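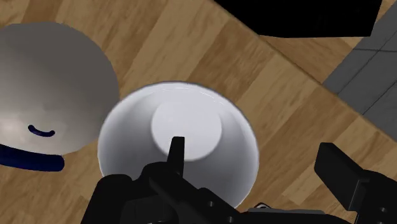
Brynhildur Eskildsen认为,更换指尖后的夹爪在仿真里没有跑完整套抓取之前,不应当直接上实机,尤其是碗类工件倒扣放置的时候,圈足朝上,可夹的位置和正放时完全两样,沿用旧的接近姿态,指尖多半会先碰到碗壁。

上述意见针对的是Thampi餐具回收厂内的Wetar分拣单元。该单元上周完成停机检修,更换了夹爪的两只指尖和一段线缆,重新标定了手腕相机与工具中心点,目前处于低速试运行阶段。厂方表示,恢复正常节拍的日期要等试运行记录审核后再定。

Wetar单元由一台六轴机械臂、一套Voster电动夹爪、一部手腕相机和控制柜组成,任务是把清洗后的碗、盘从转运台面上取下,翻正后放入料架。碗在转运台面上通常倒扣,便于沥水。夹爪先下探到碗沿,一指在外、一指在内,夹紧后抬起,再由腕部旋转完成翻正。碗沿贴着台面时内侧手指无法进入,程序改为双指从外侧夹持圈足,抬起一小段高度后放到过渡工位的支架上,再换手。

检修的起因是一项重复出现的报警。从去年11月起,控制柜的日志中陆续出现夹持位置超差,报警集中在圈足夹持这一步。维护组最初怀疑是碗的批次差异,量过几批圈足外径后排除了这个原因。随后检查夹爪,发现活动侧指尖的安装螺钉有松动痕迹,指尖根部的定位面磨出了亮边,受力后会向外偏转。偏转量在空载时几乎看不出来,夹紧后才显现,因此例行的空载回零检查一直合格。

夹爪拆下后,维护组按以下顺序处理:断开气源和主电源并挂牌,支撑手腕,拆除指尖,清理安装面,检查丝杠和导轨,补充润滑脂,最后装入新指尖。定位销全部换新,旧销不再重复使用。螺钉分两遍交叉拧紧,终拧后画防松标记。原有的防松胶残留较多,清理螺纹孔花去的时间比换指尖本身还长。

线缆的问题是在拆夹爪时顺带查出的。手腕处一段相机线缆的护套被磨开,屏蔽层外露,位置正好在腕部旋转的内侧。此前相机偶尔丢帧,一直被当作网络交换机的问题处理,交换机还换过一次。新线缆改走腕部外侧,在两处加了带衬垫的线夹,并留出旋转余量。改线之后,腕关节的软限位相应收窄,翻正动作的路径也做了调整。

标定分两步进行。第一步是工具中心点,用固定尖锥从多个方向逼近,残差合格后写入控制器。第二步是手眼标定,标定板固定在转运台面上,机械臂在不同姿态下采集图像。首轮结果不理想,重投影误差在台面靠近料架一侧明显偏大,复查后发现标定板一角没有压实。重新固定后再次采集,误差恢复到验收范围。两轮数据都已归档,首轮数据标注为作废。

参数写入后,工程组先在Zurnport仿真环境中复核。仿真场景的台面采用木纹贴图,与现场的台面材质不同,组内的说法是场景沿用自早期的模板,几何尺寸已按现场更新,贴图没有动。白色的碗以倒扣姿态放在台面上,黑色夹爪位于碗的前方,重点核对手指与碗壁、圈足之间的间隙。碗的周围还放有别的物体,接近路径须一并避让。

仿真共执行1000次抓取,碗的位置和朝向在设定范围内随机变化。未通过的有20次,全部发生在碗靠近台面边缘、夹爪壳体需要大角度倾斜的情况下。工程组没有为此修改夹持策略,只是把允许抓取的区域向内缩小,区域以外的碗留给下一轮拍照,或由台面推板拨回中部。

Eskildsen对这一做法有保留。她指出,缩小区域会增加推板动作,推板拨碗时碗沿与台面摩擦,时间长了台面会出现划痕,进而影响相机对碗沿的识别。她建议在试运行期间单独记录推板的动作次数,并在交班时查看台面状况。厂方已将这一项加入点检表。

实机试运行从空载开始。机械臂先以最高速度的百分之20沿全部路径走一遍,不夹工件,由一名操作员手持使能开关跟随。确认无干涉后放入工件,仍用同一速度跑一个班次,再提到百分之40。截至发稿,单元维持在后一档速度,夹持位置超差报警没有再次出现。相机丢帧计数器已清零,仍在观察。

夹持力的设定也有变动。旧指尖的橡胶垫已经硬化,过去为防止滑落,夹持力一度被调高,调高的数值没有写进变更记录,只存在于控制器当前参数中。换上新垫后,夹持力退回出厂推荐值,并在碗的外壁沾水的条件下做了提升和急停测试。维护组要求今后凡改动夹持力,须同时在纸质记录和控制器备注栏填写,两处不一致时以停机核对处理。

保养周期同步修订。夹爪丝杠与导轨的润滑间隔定为运行1000小时,此前的文件只写明“视情况补充”。指尖螺钉的防松标记改为每班目视检查,标记错位即停机,不允许就地补拧后继续运行。胶垫硬度每次保养时测量,低于或高于限值都要更换。手腕线缆的检查并入机械臂的月度保养,检查时须把腕关节转到两端极限位置,分别查看护套。

夹爪的回零检查也增加了带载一项。做法是夹住一个与圈足外径相同的钢制量规,读取夹紧后的位置值,与检修当日的基准值比较。量规放在控制柜门内侧的支架上,编号登记。维护组认为,如果这项检查早些列入,指尖偏转在报警出现之前就能查到。

备件方面,Voster指尖的现货只够再更换一次,补货已下单,交期未定。旧指尖没有报废,定位面送去测量,测量结果出来后再判断磨损是安装不当引起,还是夹持力偏高所致。控制器程序已做整机备份,备份文件与检修前的版本分开存放,试运行结束前不删除旧版本。

首页 > 行业动态 > 自动化单元 > 维护与检修

最后更新:2023年5月29日

相关内容
Wetar单元点检表修订说明
Zurnport场景几何尺寸更新步骤
Voster夹爪指尖更换与螺钉防松
手眼标定误差偏大的常见原因
Thampi厂清洗线料架改造完工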